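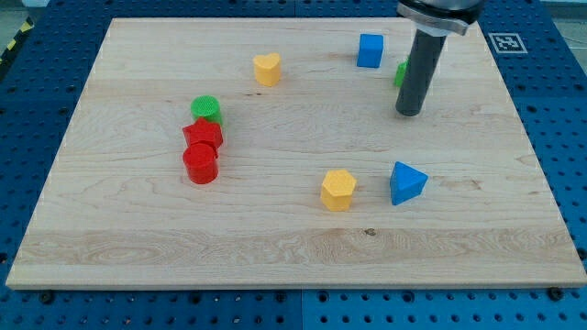 *Los bloques de colores, sobre la tabla clara en la mesa azul.*

Yo antes limpiaba los bloques de los niños en un barreño y acababan todos con el color apagado (¡qué disgusto!). Ahora los extiendo sobre una tabla lisa, bien separados, y paso un paño apenas húmedo con una gota de jabón. Las estrellas y los corazones van primero - la mugre se mete en los rincones - y ahí uso un cepillo de dientes viejo. Los cilindros, un par de vueltas con el paño y listo.

Luego los dejo secar 12 horas antes de guardarlos. Si la tabla tiene motitas oscuras, lija fina del 600 y una pasada suave, siempre a favor de la veta.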